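# Following the Lantern Boats: My Project on the Hasgate River Festival

I picked the lantern boat night at Hasgate because my grandmother used to talk about it, and because I figured a festival would be a fun thing to write about. It was! It was also cold, loud and way longer than I expected (bring gloves, the thing is in March).

My question was pretty simple: how do the boat crews learn the rowing songs? There are no song sheets. I asked at the town hall and the library and got a shrug both times. So I did what Ms. Kusuma suggested and went to talk to the crews.

## What I did

I went to two evening practices and then the festival itself. I recorded on my phone, wrote everything up the same night, and did longer interviews with Sun-ja Yoo and Na-rae Ok, who row in different boats. Woo-jin Yoo let me sit in the back of the Wijesinghe boat for one practice, where I got soaked and missed half the words.

The festival booklet says 570 people came down to the landing this year. It felt like all of them were standing between me and the food stalls.

## What I found

The songs get passed along by seat. If you're new, you sit behind somebody who knows them and you copy the breathing first. Sun-ja told me she hummed for her whole first season and only started on the words the year after. She still has trouble with the third verse of the turning song, and so does everybody else, so that verse is sort of a mumble with a big shout at the end. I have it on three recordings and it sounds different on every one.

Na-rae's boat does it another way. They meet for soup before practice and sing at the table, with spoons for the beat. She thinks this is the older custom. Sun-ja thinks it's the soup talking. I couldn't find anything written down that settles it – the oldest booklet in the library is 85 pages long and it's nearly all boat repairs and thank-you notes.

The part I liked best was the landing. When a boat touches the bank, the crew stays seated and sings the last line again, really quietly, until the lanterns are lifted off. My recording of that is terrible, but I keep playing it anyway.

## What I'd change

I'd start earlier in the season, and I'd talk to people who quit. I only heard from rowers who love it, so my report leans that way. I'd also learn to spell the Cledulach verses before trying to type them at midnight.

Thanks to Seo-ah Bae for checking my translations and fixing the word I had as "turnip" (it's "harbor").
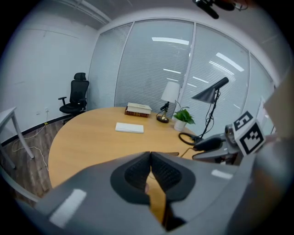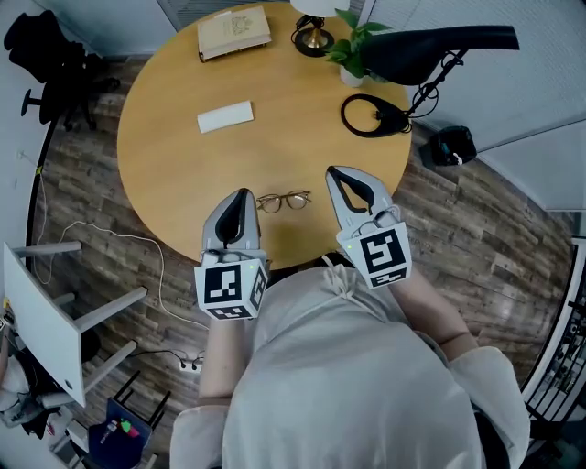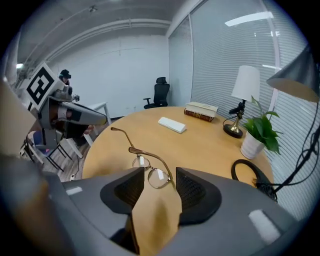
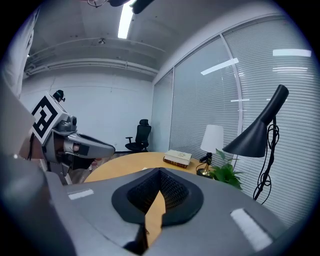

Anisa Kusuma wrote back that the soup singing needs its own section, and that I should ask Na-rae's crew whether the spoon beat matches the stroke on the water or runs faster. She'd also like the three versions of the mumbled verse typed out side by side, guesses and all.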